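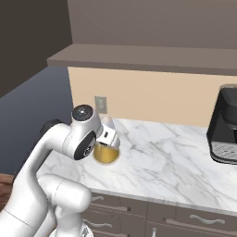

*Rendered kitchen: the gripper over the gold cup, with the coffee machine down the counter.*

## Coffee counter tips from my first months with the Hedico rental arm

A few of you asked how I'm getting on with the Hedico plan (the $90-a-month one, where they bring the arm and you supply the kitchen), so I've pulled my notes together. Some of this is review and some of it is plain old counter housekeeping that I should have been doing anyway!

I signed up in September for exactly one job – cups. Cups to the coffee machine, cups away from the coffee machine, cups out of the spot where I roll dough. It has slowly taken on a few more chores since then, but cups are still most of what it does.

### Do the planning on the screen first

The plan comes with a piece of software called Pletano, where you build a version of your kitchen and let a pretend arm loose in it. I skipped it the first weekend and regretted it. Things I'd try in there before the installer shows up:

- Put a cup near the wall and see whether the arm can get down to it under any shelf you have. An overhead shelf steals more room than you'd think.
- Open your drawers. Ours hit the arm when it was parked, and I only found out with a hip and a full silverware tray.
- Try the cup close to an outlet too, with a plug in it. Cords are the thing I forgot most.
- Move the coffee machine before you move the arm. Sliding a coffee machine over takes ten seconds and moving the mount means another visit.

Surachet Mahawong did our install and he wanted 18 inches of clear counter between the machine and the cup spot. I argued, lost, and moved the bread box to the pantry. He was right, and the bread box lives there now.

### Picking cups

Short, straight-sided cups are the easy ones. Tapered cups slide down as the gripper closes, and anything with a fat handle has to be parked with the handle pointing the same way every time or you get a lot of dithering. I keep four plain ones for the arm and the nice mugs go in the cabinet.

Very shiny cups gave us trouble in real life under the window. The camera seemed to lose the rim when the sun came in. I pulled the blind halfway and that took care of it, so try that before you call anyone.

The weight limit on our plan is 500 grams. That's plenty for an empty cup and fine for a normal coffee, but weigh your heavy stoneware full before you trust it. I use the baking scale.

### Marking the spot

Everybody tells you to use painter's tape. It works for a week and then the edges get furry and coffee gets under it. What I do now is cut a round of thin cork, trace the cup base on it in pencil, and set it down with two little dots of removable putty. It lifts right off for wiping and leaves no gum behind.

If you have marble, please wipe up coffee drips right away, arm or no arm. It stains and it etches. Plain dish soap and warm water, soft cloth, dry it after. No vinegar, no lemon, no "natural" citrus spray – I have a dull ring by my sink from that last one and I look at it every day.

### Keeping the arm clean

- Switch it off first and wait for the light to go out.
- Damp microfiber on the covers, wrung out hard. A dry one after.
- A soft toothbrush for the seams between sections, where flour collects.
- Never spray cleaner straight on a joint. Spray the cloth.
- The finger pads come off on our model and can be washed in the sink. Let them dry overnight.

White covers show every splash of tomato sauce, so keep it folded away while you're frying.

### The gripes

It's slow. If you're late for work you will reach past it and get your own cup (press pause first, please). The phone app also logs me out constantly, and support takes a day or two to answer. They did answer, though, and the person knew what she was talking about.

I looked at Pollero too before signing. Their kit is one you buy outright for $2000, and you do your own mounting. If you're handy and you plan to stay put, it may well be the better deal. I rent my place and wanted something a guy would come and take away again. I also asked Trujillo, the appliance shop where we got the dishwasher, and they'll mount either one but wouldn't give me a price over the phone.

### Would I keep it?

Through the summer, yes. My hands are stiff in the mornings and having the cup already sitting there is worth the money to me. My sister thinks it's ridiculous and she has a perfectly good point about the counter space.

Next on my list is getting it to put the sugar bowl back. So far the lid is winning, and if anyone has found a knob shape that the fingers like, leave me a note in the comments.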